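30/08/2018

Stilton opens a cholera treatment center in Mosquera

Hi all, it's the press desk at Stilton again, with good news for once! Our new treatment center in Mosquera took in its first patients this morning, and I'm still grinning.

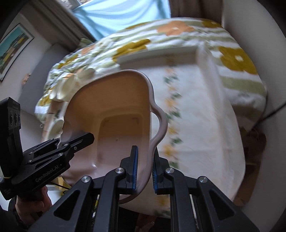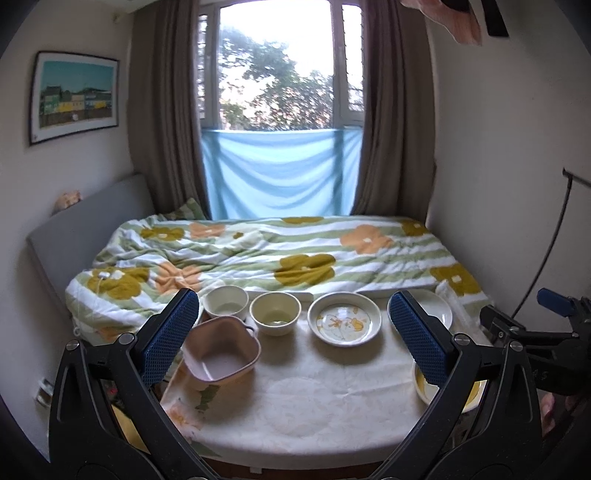 Please don't call it a hospital, was the request from our field team, it's a place where people get fluids fast and go home. Fair enough. It has 208 beds, six of them set aside for newborns, and it runs day and night. In the six weeks before opening, our mobile teams treated 1,175 people out of tents (in the rainy season, too).

Burkero is handling the water supply, and a second site in Inetti should follow in September if the road holds up. Reporters who want to visit, just write to the press desk and we'll sort out a pass.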